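Bring Back the Open Evening

I want to make a case for something old-fashioned, and I want to make it loudly: every working lab in a small town should open its doors a few nights a year and let people wander in.

I grew up in Grirkham, where the water testing lab did exactly this every August. You walked in past the bike rack, somebody handed you a paper cup of lemonade, and then you were free to look at things. That was the whole program! No stage, no slides, no quiz with a tote bag at the end. I went when I was small enough to need a step stool and I kept going until I left for college, and I can still tell you what the hallway smelled like (floor wax and burnt coffee, mostly).

What got me was how ordinary it all was. I had pictured science as thunder and sparks, and there were grown people rinsing things, labeling things, rinsing them again. One of them spent a good part of an hour letting me read the numbers off a dial while she wrote them down. She could have done it faster alone. I walked home ten feet tall.

The town has 2000 people in it, give or take a new baby, and in a good year 258 of them came through that door. Think about that for a second. Plenty of big museums would love to pull that share of their neighbors on a warm night with a ball game on.

Then the evenings stopped. There was no scandal and no big decision. The lab moved out to the Carhuamaca building by the highway, the new place had a badge reader, and the first summer went by without an open night, and then so did the next. I'm told this is how it went in Surnel too.

I know the objections, and some of them are good. Labs have things in them that shouldn't be touched. Insurance costs money. People who spend all day at a bench may not want to spend the evening at it explaining what a buffer is. Fine! Rope off a room. Put the risky stuff away. Ask who would like to do it and let the rest go home to dinner. When Jotari tried it two years ago they set aside just one room, spent 400 dollars on snacks and extra cleaning, and had a line down the steps.

The usual answer now is that everything is online, and I love what's online. I have lost whole weekends to videos of crystals growing. But a video picks what you look at. In a real room you get to look at the wrong thing, the tape on the drawer handles, the mug full of dead markers, and very often the wrong thing is what hooks you. A kid can ask why the stool is so tall and end up asking what the stool is for.

It also does something for the adults. We argue a lot in this country about whether to trust results, and most of us have never stood in a place where one was made. I don't think lemonade fixes that. I do think it's harder to be suspicious of a building once you've been in it and somebody showed you where they keep the gloves.

So if you run a lab, pick a night. If you live near one, write and ask. I wrote to 28 of them this fall, and I've had some lovely letters back, and one of them even asked what kind of lemonade. 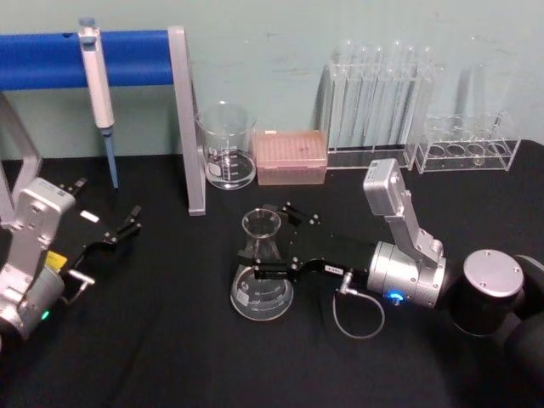 A pipette on its stand and a glass flask at the bench.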